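Guria Robotics open day, 14 October 2021. Posting notes as I go through them. 1/9

The building is the old Vevel warehouse behind the rail yard. Sign in at the side door, get a sticker, wait for a group. Ours had 5 people in it. The tour took a little over an hour.

First stop was the Barta line, which moves totes from a conveyor to a shelf. It ran the whole time we stood there and stopped once, when a tote came in crooked. A technician straightened it and pressed a button. 3/9

Second stop was a room with desks and screens. This is where they do the table clearing work. Most of it happens in simulation before a real arm gets to try it. The software is called Zivness and they wrote it themselves.

Each run starts with a room, a table, and some clutter placed on it. The program has to decide what to pick up and in what order. They have 3,216 of these table layouts so far. In July they had 1,375. 5/9

I asked who makes the layouts. A script makes most of them and a person checks each one. Things that land inside each other or fall through the table get thrown out.

I also asked what gives them the most trouble. Clear plastic, thin things lying flat, and anything crushed. An upright cup is easy by comparison. 7/9

They let visitors pick a layout and watch a run on the big screen. The one I got took a few minutes and I didn't follow all of the numbers down the side. Staff were patient with questions. Coffee was free, parking was not.

Last one. My layout before the run started: green cup, water bottle, a pen off by itself near the front, a few smaller things toward the back. They even put a plant and a picture in the room. 9/9

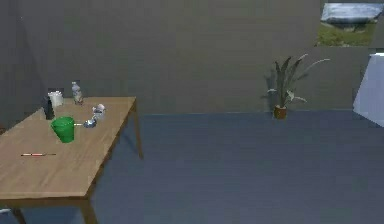 tamsel_1284: Did they say how often a layout that works in Zivness also works on the real arm? I went in the morning and our group ran out of time before anyone could ask.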